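Print this page | E-mail this page

Setting up a tabletop pick-and-place demonstration for an open day

Filed under: Workshop Guides > Events and Visits

These notes cover the manipulation stand at the Fodville open day in September. They assume an arm that is already commissioned, a two-finger gripper and a working wrist camera. Commissioning is covered in the Poneck handover sheet and is not repeated.

1. Site and power

Allow a floor area large enough for the table, the controller rack and one operator with a chair. Visitors stand on one side only. Run the mains lead along the wall side and tape it down before the arm is powered. The controller and the display go on separate sockets. At Ballov last year both were on one extension block, and switching the display off at the block also took down the controller.

2. Table

Set the table height to 820 mm, measured at all four corners. Lock the castors. Fit the grid covering and pull it flat from the centre outwards, then clip the edges. Creases under the covering will shift light objects when the gripper brushes the surface. Do not use cleaning spray on the covering during the day; wipe with a dry cloth.

3. Barrier

The barrier line is set beyond the full reach of the arm with the gripper fitted. Check this by jogging the arm out at low speed with the barrier in place. Reach figures on the data sheet are to the flange, so the gripper length must be added. The emergency stop is on the operator's side. A second stop on the visitor side was tried and was pressed by children throughout the morning.

4. Calibration

Calibrate once the room lights are at the level they will be kept at for visitors. Daylight from the side windows changes the exposure, so close the blinds first.

a. Home the arm.
b. Move to the calibration pose and let it settle for 20 seconds.
c. Run the camera-to-wrist routine in Lò.
d. Touch the closed fingertips to three grid intersections and compare the reported positions.
e. If any error is above tolerance, repeat from step a. Do not correct by hand offset.

Save the result under a new name. The file from the practice session is not valid after the table has been moved.

5. Objects

Keep the set small. One plate and a couple of round items are enough for the task, which is to pick an item from the table and place it on the plate. Visitors understand it without a spoken introduction.

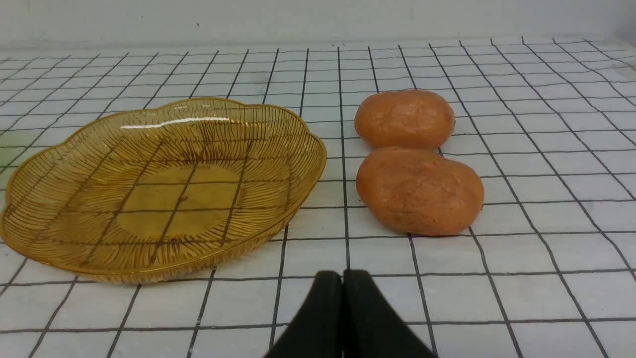

Transparent and ribbed surfaces give poor depth readings, and the fault usually shows up as a release height that is too low. Set the release height manually for any plate of this type. Bernardo Antunes recommends teaching the height at the flat centre and ignoring the rim value, and the Fodville configuration follows this.

Leave clearance between items where possible. If two items touch, approach with the fingers aligned across the pair's shorter width and reduce closing force to the lower preset. The higher preset marks soft objects.

6. Running the session

Start each cycle from the home pose. Speed is limited to 255 mm/s for public running, whatever the program requests. The operator announces the start of a cycle, keeps one hand at the stop and does not answer questions until the arm is home again. Allow up to four visitors at the barrier for each cycle.

A missed grasp is left to the automatic retry. After a second miss, pause, home the arm and reposition the item by hand.

7. Closing down

Home the arm, open the gripper, power down the controller, then the display. Copy the logs before removing the drive. Record the cycle counter on the stand sheet; it read 3,623 at the end of the Fodville day. Fold the covering along the existing folds only.

Tags: open day, pick and place, gripper, calibration
Shares: 14 | Comments: 2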